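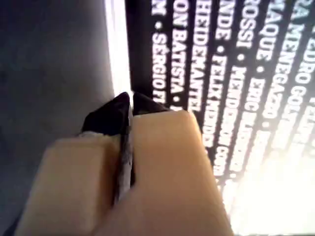

Home Ask Topics Paper & Print Members Log in
Search questions... Go

White names on a black background — how do I stop it looking a mess?

Asked by Trinidad Villalobos in Paper & Print
1,093 views

Hi all, quick one hopefully. Doing a printed sheet for our music club with everyone's names on it, white capitals on black, a round dot between each name, all running on in long lines. 100 names. Want it to look like the back of a festival programme, that sort of thing.

Did a test at home and the black came out streaky and rubs off on your fingers. Also lost the accents on half of them. Our Sérgio is not going to be happy being SERGIO. And the names break at the end of a line so you get half a surname at the edge, is that ok or does it look like a mistake??

Need it at the printers by Monday. Using Pernley on the laptop if that matters. Thanks x

2 answers

Cukudlow
Accents first. Don't type in lower case and press the all caps button, some fonts drop the accent or squash it into the line above. Paste the proper capital É in by hand, then give the lines a bit more space so it has room. Go through against your list with a pen — read each one out to someone if you can, you stop seeing them after a while.

Broken names: fine if the text clearly runs off every edge, top and bottom too. If it only happens on one side people think it's been trimmed wrong. But then every person needs to be whole somewhere on the sheet, so either repeat the list or start it again lower down. I'd repeat it. A slant helps as well, looks more deliberate.

Use a bold plain font. Thin white letters fill in when there's that much black round them. And put a space both sides of the dot or it looks like a full stop thats floated up.

For the ink, home inkjet on ordinary paper will always do that. Let the printers do it and ask for a matt coating. Ask them about bleed too, ours wanted the black going past the trim line on all sides or you get a white sliver down the edge.

Miranda
we did ours on dark card with a white pen lol. took 21 evenings wouldnt recomend

Comment from Trinidad Villalobos
Thank you Cukudlow! Slanted it and repeated the list, much better. Found two missing accents and a Mendes I'd spelt with a z. Printers say matt is extra but will pay it.

Related questions
Pillano card — which side do you print on?
Fingerprints on black paper
How much bleed for a folded programme
Best font for a long list of names
Getting ink off a kitchen table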